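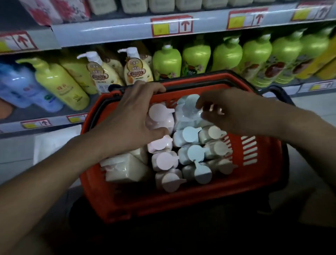
What the new ordering system did to our shelf crew

So I've been meaning to write about work for a while, and a couple of you asked after I complained about "the computer" in my last post, so pull up a chair, this one runs long.

If you're new, I work in the personal care section of a mid-size supermarket. Shampoo, body wash, lotion, that end of the store. I've been there long enough to remember when we ordered by walking the aisle with a clipboard and a pen on a string. Lorraine Bolger did it for our section, and she had a whole language of ticks and circles that only she could read. She'd squint at a shelf and write down a number and she was usually right, which drove the younger managers crazy.

In September we switched over to Cludura. It reads the register sales, guesses what we'll run out of, places the order by itself and then spits out a pick list at 5 in the morning telling us what goes where and in what order. There's also Trevis, the sorting line at the warehouse, so our totes now show up already grouped by aisle. Used to be you'd open a case of conditioner and find cat food under it!

The part I like: mornings are so much calmer. We used to have 27 totes standing around in the back hallway and everybody digging through all of them. Now I grab mine, load up a basket and go. I also don't do the math anymore, and I don't miss it one bit.

The part I don't like is harder to explain. The list tells you what to put out, but it has no idea what a shelf feels like when you're standing in front of it. Pump bottles are the worst. They lean, they lock their little spouts together, you pull one and its neighbor comes along for the ride. A basket packed full of pink and blue ones takes two hands and some patience, and Cludura allows me the same time for that as for a stack of flat boxes. I went over my time four shifts running and got a little orange flag by my name. An orange flag! I'm a grown woman.

To be fair, I brought it up with Everett Greenberg, our store manager, and he did listen. It took a couple of weeks, but the pump bottles have their own time allowance now and my flag went away. I still felt weird about having to argue with a number.

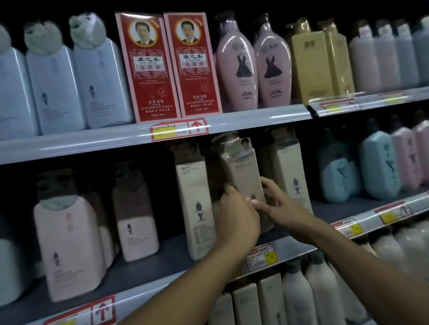 Page last changed in September, 9:40 p.m. (fixed the part about Lorraine's hours)

OK, Lorraine. This is what people at work talk about most. When the ordering went automatic, her clipboard job was gone, just like that. She wasn't let go, but she lost 16 hours of ordering a week and they had to find something to fill them with. For a while that was register, which she hates (her feet, the beeping, all of it). Now she does what they call exceptions. If the system thinks we have a bottle and we can't find it, or the shelf and the label don't agree, it lands with her. She says it's the same job as before except now she only gets the annoying bits.

She's good at it though. One week the system was convinced we had 100 of a certain body wash and wouldn't order more. The hook was that the old bottle and the new bottle had the same code, and the old one had been pulled. Lorraine figured that out in one trip down the aisle. The help line at Cludura had been on it since the day before.

Yeison Betancur, who came over from the Echeverri store across town, thinks I'm too soft on the whole thing. Over there they've had it longer, and when people quit they don't get replaced. Same list, fewer hands. Our store carries some 3000 different items in health and beauty and household, and there are still bottles to lift and turn around and straighten, every one of them by a person. I don't have a good answer for him. We've had one person leave since the switch, and the job hasn't been posted yet. I check the board in the break room more than I used to.

Zoila Llanos on the early shift loves it, by the way, so don't think it's all gloom. She has little kids, and the schedule comes out earlier because the deliveries are easier to predict. She can plan a dentist appointment now. That's a big deal and I don't want to skip over it.

What I'd really like is for somebody to ask us before the next piece goes in. There's talk of electronic shelf labels, so no more sliding the paper ones in and out. Fine by me, my thumbs would be thrilled, but that's most of what the closing crew does after ten. What do they do instead? I asked, and I got "we're looking into it."

Anyway, I have to be up at four. If you work with one of these systems, leave me a comment, especially if you stock anything with a pump on it. And Aino Kiiskinen, I saw your question about the rye bread, I'll put the recipe up as soon as I find the card.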